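Treltby Floor Squeegee, 76 cm

Item 41 in the Etus floor care range
Head, handle and one spare blade

A squeegee is a strip of rubber on a stick, and we have spent more time on this one than we care to admit to our families. The Treltby is the wide model, meant for garages, shop floors, patios and the kind of basement that has opinions about spring.

The head is aluminum and takes a double foam blade, soft enough to follow a floor that was poured by somebody's brother-in-law. It will pull water off sealed concrete, tile and painted brick. It will not do carpet. We get asked.

The handle comes in 3 sections that screw together. Use all of them if you are tall, two if you are not, and one if you enjoy back pain. The threads are the standard coarse kind, so an old broom handle will usually fit too, including the one you already have behind the door. 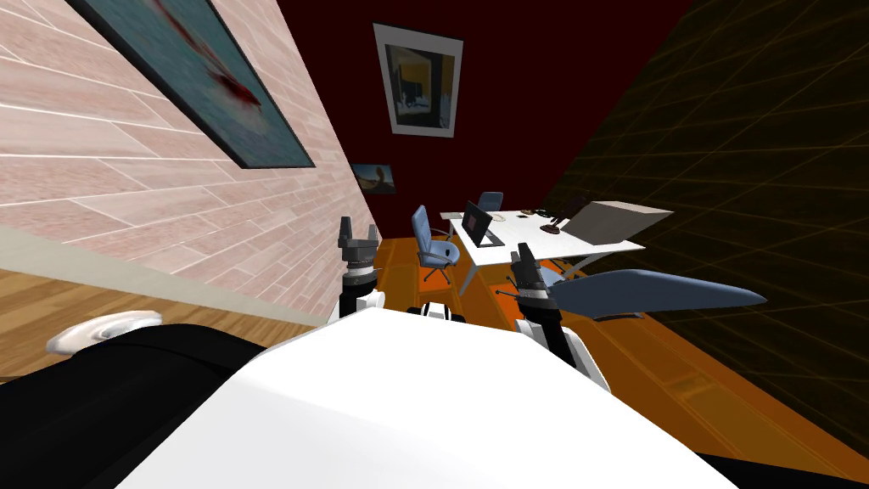
Blades wear out. How fast depends on the floor: smooth tile is kind to them, rough concrete eats them like crackers. When the edge starts leaving stripes, slide the blade out, flip it over and carry on. When both edges leave stripes, fit the spare. Replacements are sold singly under the name Broretti, which was the supplier's idea.

Rinse the head after use and hang it up. Standing it on the blade gives the foam a permanent bend, and from then on you own a very wide tool for moving water slightly to the left.

Specifications
Head width: 76 cm
Handle: 3 sections, powder-coated steel
Blade: double foam, black, reversible
Color: gray, or gray

Also in the range
Mishra dustpan, long handle
Etus push broom, stiff

Questions about parts go to Santosh Semwal at the service desk, mornings only. He can match a blade to most older heads if you send him the width and tell him whether the channel is open at one end or both.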